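Setting Up a Tabletop Sorting Exercise with Plates, Bowls and Play Food

Updated May 25, 2026

This page covers the layout of a simple sorting exercise using ordinary tableware and toy food. The same layout works for teaching categories, for practicing table clearing, or for comparing how long different people take over the same task.

What you need

One flat plate
Two bowls in different colors
One plastic condiment bottle with a closed cap
Three pieces of toy fruit, at least two of the same kind
A light-colored table with a plain top

Pick pale tableware and strongly colored items. Red and orange pieces show up well against pink, green or light blue dishes, and the person sorting spends less time looking for them. Avoid clear bowls.

Step 1. Clear and wipe the table

Remove anything that is not part of the exercise from the working area. Screw holes in the top are fine, but do not set a bowl so that its foot straddles one.

Step 2. Place the dishes

Set the plate on one side of the working area and the bowls on the other. Leave a hand's width between any dish and the table edge. Dishes should not touch each other.

Step 3. Add the bottle

Empty the bottle, rinse it and let it dry before use. A full 500 ml bottle is too heavy for a light plastic plate and will tip it if it lands near the rim. Lay the bottle on its side across the plate and check that it does not roll.
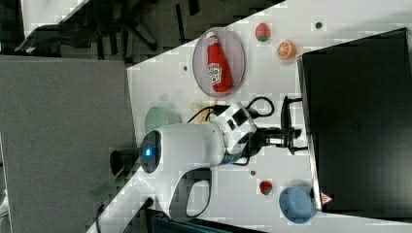 Piyumi Kanagaratnam
Technical editor, Forkberg

The ketchup bottle is on the pink plate, with a strawberry and an orange half to one side of it and the second strawberry next to the light blue bowl. All three fruits start on the tabletop, outside the dishes.

Step 4. Place the fruit

Put two fruits near the plate and one near a bowl. Set an orange half with the cut face visible - it is easier to recognize that way.

Step 5. Write down the rule

Decide where each item goes before starting. A basic rule is strawberries in one bowl, orange in the other, bottle stays on the plate. For a second round, swap the bowls and keep the rest unchanged.

Step 6. Run and reset

Allow up to 24 rounds per session. Return every item to its starting position after each round. Small marks in pencil or low-tack tape will keep the dish positions consistent.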